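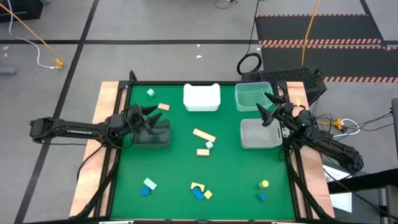
Blocks out on the green felt, bins and a tray ready to fill.

I put off sorting our wooden blocks for ages. They lived in one big sack, and every time anyone wanted an arch you had to dump the whole thing on the floor (at 6 in the morning, usually!). So one wet afternoon in December I finally sat down and worked out a system, and it's stuck, so I'm writing it up.

First, get a soft surface. I like felt — blocks don't skid or clatter on it, and the pastel ones show up nicely against a strong color. Tip out a small batch only. I tried the full sack the first time and gave up after 30 minutes with a sore back and a very grumpy helper.

Next, pick your containers. They don't have to match. A mix of white, clear and gray plastic is fine, and I keep one shallow tray in the lineup for the long planks, which always jam in a deep bin. Put the containers around the edges and leave the middle for the blocks.

Then sort by shape, not color. I know, color looks prettier! But when you're building a bridge you want an arch, and you don't much care if it's yellow or blue. My groups go like this:

Cubes, all sizes
Rectangles and short bars
Long planks
Arches, half-cylinders and cylinders

Georges Issa wrote to me that he keeps his half-cylinders with the arches because his kids use them as a set, and I've copied him. A blue half-cylinder under a pale yellow arch makes a pretty good tunnel with a hill in it.

Pull out the big stuff first, planks and then arches, and the small cubes are easy to scoop up at the end. Check for splinters as you go. I rub rough corners with fine sandpaper and wipe the dust off with a barely damp cloth.

Labels are up to you. I drew the shapes on masking tape with a marker and half of them have peeled off already — no one's had any trouble finding the cubes.

Related posts
Painting plain blocks with Sombat Bunnag
A felt play mat in 90 minutes
Where to store 1000 tiny pieces
Dikcombe toy swap: what we brought home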